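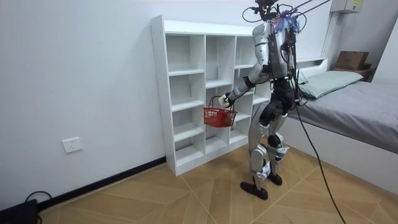
12/10/21

The club system for new apple varieties has been with us long enough to be judged on its results, and I think the results are mixed in a way that growers ought to discuss more openly. Under the usual arrangement a breeder licenses a variety to a manager, the manager licenses a limited number of growers and packers, and everyone pays into a fund that supports the brand. Volume is held down so that price is held up. The reasoning is sound on paper. My quarrel is with the contracts, and with the length of time a grower is expected to stay inside one.

Take Onitz, a red bicolour apple that picks late and stores well. Its manager, Plomalov, offers a licence tied to the life of the orchard. The grower pays a royalty on each tree at planting, a second royalty on each packed carton, and a marketing levy on top of that. The tree royalty is easy to defend. It pays for breeding work, and breeding a new apple is slow. The carton royalty can also be defended, as it spreads the cost over the crop and means that a hailed-out orchard pays little in a bad season. The levy is the weak part. It is set each January by the manager, and the grower has no vote on it and no sight of how it was spent.

I have read the accounts that Plomalov sends to its licensees. They run to 4 pages, of which one is a letter from the chairman. Spending on promotion appears as a single line. A grower who wants to know whether the money went on in-store tastings in Germany or a stand at a trade fair has to telephone and ask, and the answer depends on who picks up. Any packhouse that reported residue results in that manner would lose its retail customers.

The usual reply is that growers signed freely. They did, but they signed before the trees were in the ground, at the point when they knew least. An apple orchard on dwarfing rootstock takes three years to give a useful crop and six or seven to show what it can really do. By then the posts, wire, netting and irrigation are paid for or borrowed against. Leaving the club at that stage means grubbing or top-working the trees, and top-working costs at least two seasons of full cropping. The freedom to leave exists in the text of the contract and almost nowhere else.

Ekua Akolgo, who advises on orchard finance, put the matter more exactly than I can. "The licence is written as a supply agreement but it behaves like a mortgage," she told me. "The grower carries the asset and someone else sets the rate."

There is a second problem, which concerns fruit that falls outside the specification. Most club contracts forbid the sale of lower-grade apples under the variety name, which is fair. A poor Onitz in a discount bag would harm the people selling good ones. Several contracts go further and forbid sale as fresh fruit under any name, so that everything below the line goes to juice. In a year with heavy russet that can be a third of the crop. The fruit is sound and tastes the same. It earns the juice price, and under the Plomalov contract the grower still owes the marketing levy on it.

Other arrangements are possible. Satileck, a pear programme much smaller than the apple clubs, sets its levy at a meeting of licensees and publishes spending by country. Each grower has one vote up to 200 tonnes and a second vote above that, and no one has more than two. Second-grade pears may be sold fresh without the name, through an agreed list of wholesalers. The programme is not rich, and its promotion is modest. Its growers nevertheless replant, and I take replanting as the best measure of whether a contract works. People will say many things in a survey, but they put trees in the ground only when they expect to be paid.

I would not copy Satileck in full. Its meetings are long, and the decision on harvest dates for the northern districts was left so late last season that some fruit was picked over-mature. A larger variety with supermarket programmes in several countries needs a manager who can act without calling everyone together. But a manager can have that authority over volume and timing and still be made to account for the levy.

Three changes would meet most of my objections. The levy should be fixed for a set term and then voted on. Accounts should show promotion by market and by type of activity. And every licence should have a break point in the seventh year, at which a grower may keep the trees, give up the name and sell the fruit unbranded on payment of a stated sum. The last of these will meet the most resistance, as it would put unbranded fruit of a protected variety on the open market. The sum can be set high enough to keep that volume small.

Breeders have less to fear from this than they suppose. Prokopenko, the nursery that holds the propagation rights for Onitz in the east, has seen orders for new trees slow for two seasons, and its sales staff say the questions they get from growers are now mostly about the exit terms. Very few are about colour, storage or yield. An apple with good agronomy is losing ground on its paperwork, and the next round of licences is due to be offered in January on the same terms as the last.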